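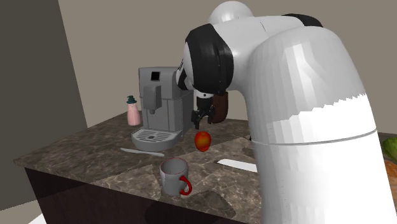
Meeting Minutes / Teleoperation and Demonstration

Grerkola project, demonstration data working meeting
Date: 2023-12-04
Chair: Achilleas Manolakis
Present: simulation, controls, operators, data
Apologies: Boltia (hardware)

1. Minutes of the previous meeting

Accepted with one correction. Under item 3, "joint mode" should read "end-effector mode." Controls will fix the copy on the shared drive.

2. Kitchen counter task, status

Simulation reported that the kitchen counter layout is stable and no further objects will be added before the next recording block. The coffee machine, mug, bottle, and fruit stay in. Start positions of the loose items will be varied between episodes from a seed list. The coffee machine does not move.

The operators have recorded 196 demonstrations of the fruit pick by remote control. Of these, 11 were rejected at review. Most rejections were for a gripper command given while the arm was still travelling sideways, which drags the fruit before the fingers close. Two operators had been trained on the older hand controller and were closing early out of habit. They have been shown the new trigger curve.

Manolakis asked whether the rejected episodes are deleted. Data said no, they are kept with a reject flag and a reason code, and the loader skips them by default. Agreed to leave it that way.

3. Approach next to the coffee machine

Long discussion. When the fruit starts close to the drip tray, the operators come down beside the machine with very little side clearance. The main view from the operator station does not show the far finger well in that position, and people slow down or back out and try again. The retries end up in the recording.

Controls proposed a soft limit around the machine body that pushes back on the hand controller. Operators were against a hard stop, as it was tried in June and made the last part of the descent jerky. A light resistance would be acceptable if it can be switched off per episode and the setting is written to the log.

Simulation pointed out that the collision shape for the machine is a plain box and is larger than the visible body near the spout. Any limit built on that shape will push back too soon. The shape has to be tightened first.

Agreed: tighten the shape, then test the resistance with two operators, then decide. Retries stay in the data for now, tagged.

4. Lift height and hold
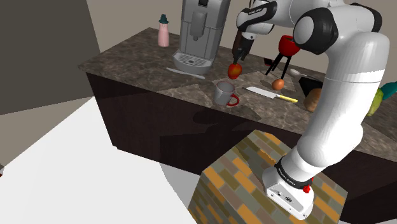 Fruit pick, simulated counter: apple held just above the countertop.

The task sheet says "lift the object clear of the counter" and does not give a height. Operators have read this in different ways. Some stop as soon as the fruit is off the surface, others go well up before pausing. Data said the spread is large enough to make the end of the episode hard to label automatically.

Options were a fixed height, a fixed hold time, or an operator button press to mark the end. The button press was preferred. It was noted that a button alone will not make the heights agree, so the sheet also needs a drawing. Manolakis will redraft the sentence and circulate it before the next block.

The gripper should come down from above with the fingers pointing down for all fruit. Sideways grasps are out of scope for this task, even where they would be easier around the mug and the knife. One operator asked about nudging the mug out of the way first. Not allowed in the fruit pick. It may become a separate task.

5. Logging rate and delay

Commands and joint states are both logged at 100 Hz. Hillo, the recording tool, was dropping samples whenever the preview window was resized. Fixed in the current build. Episodes recorded before the fix will be checked for gaps and resampled only if the gap falls outside the grasp phase. Episodes with a gap during the grasp go back for review.

Controls measured the delay between hand controller and simulated arm at the Lewis workstation and found it higher than at the other stations. Cause not known. The network path is different, and so is the graphics driver — both will be changed one at a time. Until then Lewis is used for review and playback only.

6. Hand guiding on the real arm

Deferred. Boltia sent a note that the wrist force sensor is not back from calibration. Without it the arm can be moved by hand but the contact forces would be missing from the record, and data does not want to mix the two kinds of episode in one set. Item carried over.

There was a short exchange on whether hand-guided and remote-controlled demonstrations should share a file format. General view is yes, with an added field for the input method. No decision taken.

7. Operator sessions

Sessions are to be limited to four blocks per operator per day. Review of the rejected episodes shows more of them late in a session, though the sample is small. Breaks are to be entered in the session sheet. The left armrest at the main station is still loose.

8. Actions

Simulation — tighten the coffee machine collision shape, confirm seed list.
Controls — resistance prototype with per-episode switch, delay test at Lewis.
Manolakis — redraft lift and hold wording, drawing for the task sheet.
Data — gap check on older Hillo recordings, add tag for retries.
Operators — armrest, test of end-of-episode button.
Boltia — return date for the force sensor.

9. Any other business

The folder name for the fruit pick still carries the old task number. It will be renamed after the gap check is finished and not before.

Next meeting to be set once the collision shape is done.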